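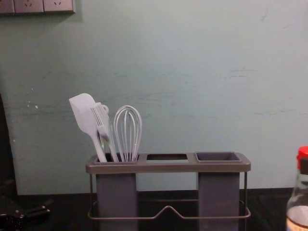 **Open day at Seol: who went?**

**tallowby**
I went to the Seol open day on Tuesday, the afternoon session. They had the Fenotum arm doing kitchen jobs: picking a utensil, handing it over, putting it back in the holder. Gleice Andrade gave the talk and took questions for 20 minutes afterwards. She said they had 341 recorded runs for the utensil task so far and want 2,000 before they change anything.

Worth going if you like seeing the slow bits. Tea was poor.

**mk_restless**
I was there in the morning. It dropped the whisk twice and they just carried on, which I liked. At the Rendari show last year every demo was cut short the moment something slipped.

**Pellwood**
Did anyone ask why they keep the spatula, fork and whisk in one compartment? The other side of the holder was empty. Spread them out and the job gets a lot easier.

**tallowby**
> Spread them out and the job gets a lot easier.

Someone did ask. Her answer was that people at home put everything in one side, so that's what it has to cope with.

**Pellwood**
Fair enough for later on. With 341 runs I'd start with the easy layout and get that solid first. A whisk is bad enough by itself, thin wires and gaps everywhere.

**mk_restless**
Disagree. We did it your way at work with a Gimier cell and spent 4 months on a layout no customer had. Then we started again.

**Pellwood**
A factory cell is a different thing, you can control the layout there. But I take the point about wasted time.

**dunnock7**
Was the handover to a person live, or only the recording? I was told live and only got the video.

**tallowby**
Live in the afternoon. Henrique Teixeira stood in for it, and it gave him the spatula handle first. Slow, but fine.

**dunnock7**
Annoying. The morning lot got the video and a leaflet.

**mk_restless**
I didn't even get a leaflet.

**tallowby**
There's another one in September. Same building, book through the Seol page. I'll ask if the handover is on for both sessions and post the reply in this thread.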